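Kuketti depot, pre-service check, bus 832, route 27
Checked by: Ladi Nwachukwu. Signed off by: Ibrahim Okonkwo.

Tires and wheel nuts: OK. Nearside rear at 70 psi, topped up.
Front door: slow to close, reported in February, still slow.
Ramp: OK.
Blind: shows Sarnach, sticks going back to Indau.

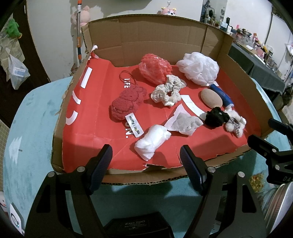
Can the bus go out with the slow door?
It can run the morning trips as long as the door edge sensor passes. Swap it at Indau before the evening peak.

Bell pushes: one dead, upstairs rear.
Extinguisher: in date.
Wipers: offside blade split, replaced.
Mirrors: OK.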